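Reusing plastic carrier bags for a shop collection point – is there a weight limit?
Posted in Small Business and Retail

Sostard
Our shop acts as a collection point for Zasalance parcels, and we have begun placing small customer orders in reused plastic bags which hang on the wall behind the counter until they are called for. The terms of the scheme, at clause 2218, state that goods must be "securely held and clearly attributed". They do not mention bags at all.

I should be grateful for advice on two matters. First, is there an accepted weight for a thin bag hung by its neck? Secondly, must each bag carry a printed label, or is a handwritten slip sufficient? We handle 39 orders in a normal week, rising in May. 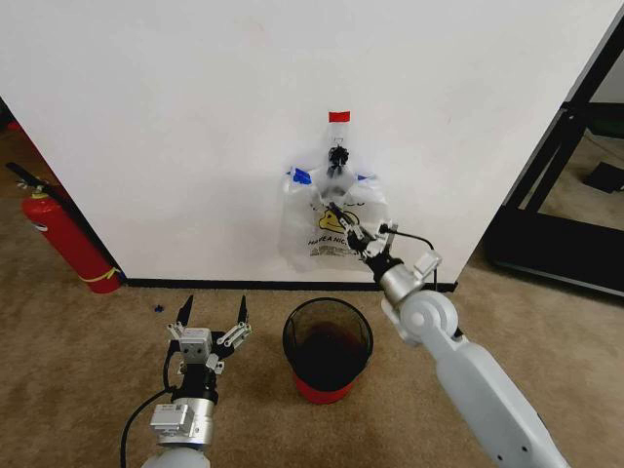

The orders are mostly buttons, thread and small packets of seed. Heavier goods remain on the shelf.

Sum-yee Man
I administered a similar scheme for Stalico until last spring. There was no published weight limit at that time. Our own branches worked to 200 grams for a thin bag and moved anything heavier to a tray. Please treat that as house practice and confirm the present position with your area office.

With regard to labels, a handwritten slip was accepted provided that it showed the order number and the surname. The slip should go inside the bag, facing outwards. Slips fixed to the outside were the cause of nearly all the mix-ups reported to us. Any old labels or delivery notes should be removed before a bag is used again.

You may also wish to keep a collection book. Ours had a column for the time of day, and it settled several disputes.

Pongsiri
We just use paper bags. 33 pence each from the wholesaler, which is too much, but customers prefer them.

Sostard
Thank you both. I have written to the area office regarding the weight and will add the reply to this page when it arrives. The slips have been moved inside the bags as suggested.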